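Vekdale hygrometer log, release 2. Last edited 20 May 2020.

# Vekdale Workshop Humidity Log

Readings of air temperature and relative humidity from a single-storey joinery workshop, with matching moisture readings from stored boards. The log was started to decide whether the timber store needed its own heating. It is released in the hope that it is useful to anyone sizing a small dehumidifier or checking a drying model against a real building.

## Contents

| File | Contents |
|---|---|
| `air.csv` | Air temperature and relative humidity, both rooms |
| `boards.csv` | Moisture content by board and position |
| `events.csv` | Doors left open, heater faults, deliveries |
| `units.txt` | Units and rounding rules |

`air.csv` has 1447 rows, one per reading per room. The other files are much shorter and can be read by eye.

## Columns in `air.csv`

- `stamp` – local time, 24-hour clock, no seconds
- `room` – `store` or `bench`
- `temp_c` – degrees Celsius, one decimal place
- `rh` – relative humidity, per cent, whole numbers
- `flag` – blank, `d` (door open) or `h` (heater off)

Missing values are blank. They are never zero. A row with a blank `rh` and a filled `temp_c` is normal and comes from the older logger, which drops humidity when its battery is low.

## Instruments

Air readings come from 2 Troketti loggers, one per room, fixed at bench height and away from the outside wall. Both were checked against a salt jar before the log began. The `store` logger read slightly high and its values have been corrected in the file. The raw values are not included.

Board readings were taken with a Gilchrist pin meter, pins set along the grain. The meter was left on its general hardwood setting throughout. No species correction has been applied, so the values are best used for change over time within one board. Comparing one species with another on these figures will give misleading results. 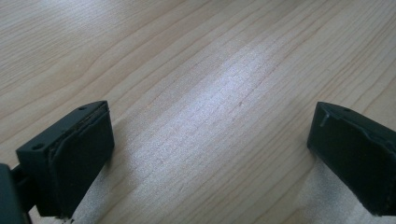 *Pale wood surface, grain detail.*

Surface finish matters when reading `boards.csv`. Pins pushed through a finish can give a different value from pins in bare timber, and boards with `finished` set to `y` should be treated as a separate group. The same applies to veneered panels, where the reading mostly reflects the core.

## Known problems

- The heater in `store` failed in November and the flag was added by hand afterwards. The start of that gap may be out by several hours.
- Clock changes are not handled. One hour is repeated in autumn and one is absent in spring.
- Board positions were renumbered after the racking was moved. `boards.csv` uses the new numbers only.
- `events.csv` is free text and the spelling varies.

## Loading

The files are plain UTF-8 with commas and a header row. The `fastberg` script in `tools/` joins air and board readings on the nearest earlier stamp:

```
python tools/fastberg.py air.csv boards.csv > joined.csv
```

It does not interpolate. Rows with no air reading in the previous 2 hours are dropped and listed on standard error.

## Licence

CC BY 4.0. Please cite as "Vekdale Workshop Humidity Log, release 2". Corrections are welcome as patches against the CSV files – please leave the row order unchanged.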